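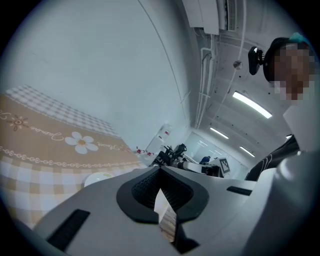 I've been meaning to write about tariffs and my grocery bill for a while now, and the thing that finally pushed me into it was a jar of pickled herring. The Flundska kind, with the mustard. It went up again on Tuesday and I stood in the aisle doing math like a crazy person.

A little background. I studied economics a long time ago, never worked in it, and have spent the years since reading trade papers for fun (I know, I know). What I love is the gap between what the textbook says happens when a country slaps a duty on something and what you see on the shelf. The textbook says the price goes up by some share of the duty, and the share depends on who has somewhere else to go. If the seller can't easily find other buyers, the seller eats more of it. If the shopper can't easily switch, the shopper does. That's pretty much the whole lesson, and it's a good one!

But then you go shopping. The herring went up. Fine, it's imported, I expected that. The domestic brand next to it went up too, and nobody put a tariff on that one. This part drives my friends nuts when I bring it up, but it makes perfect sense. If your rival suddenly has to charge more, you've got room to charge more yourself, and you'd have to be a saint to leave it alone.

So I started a notebook. Every week I write down what 8 things cost at the Dutcombe market, some imported, some not, and I've been at it for 3 months. It's not science. There's no control group and I skipped a week when I had the flu. Still, the pattern I keep seeing is that prices go up in one jump and come down in tiny little steps, if they come down at all. Coffee jumped and stayed put. Rice noodles (Rattanakul, the wide ones) didn't move for weeks and then jumped when I'd stopped paying attention, and my guess is that the importer was still selling off stock that came in before the duty.

That lag matters more than people think. You hear somebody on the radio say "see, prices didn't rise," and they're looking at month one, when the warehouses are full of the old stuff. I'd give it two seasons before I believed any number, up or down.

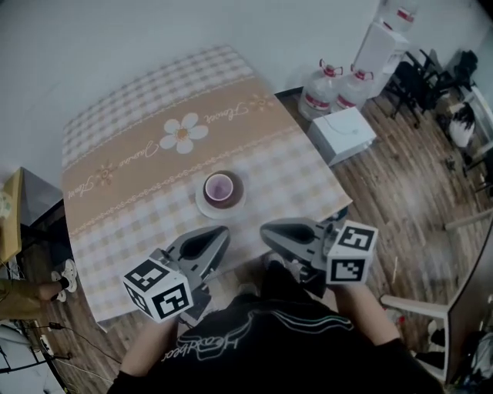 Marguerite wrote in after my last post to say that I'm blaming the tariff for what could just as easily be freight, and that her own store pays more for trucking now than it did last year, on domestic goods too. Fair point, and I don't have a good answer. My notebook can't tell the two apart. I suppose if trucking were the whole story, the heavy cheap stuff like canned tomatoes would have climbed the most, and in my list it hasn't. But that's one can of tomatoes.

The other thing I keep chewing on is who gets the money. On a shipment worth $300, even a small duty is real cash, and it goes to the government, which could hand it back as a tax cut or spend it on a bridge. The extra I pay for the domestic herring goes somewhere else entirely. Same pinch in my wallet, very different place it ends up. I never see that in the news stories, and I wish I did.

Next time I want to get into quotas, which are weirder. I've got a paper on sugar half read, and I need to go back over the section on licenses before I say anything about it.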